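1/ Fell down a shape sorter hole this week and I have thoughts. Mostly about the green board with all the cut-outs.

2/ The blocks are taller than the ones I grew up with! Easy to grab, but you get the bottom lined up and then the top leans on you — back to square one.

3/ My favorite is the purple one. Deep channel all the way down the front, so from the end it's a fat letter C. Every kid I know wants to look through it like a telescope (doesn't work, it's a half-pipe).

4/ Tip nearly on the board, still a little tilted. This is the moment I always start twisting it. 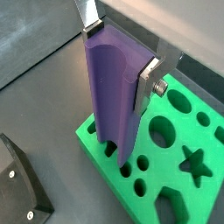
5/ Next up: which shape do your kids go for first? Mine skip the C for days.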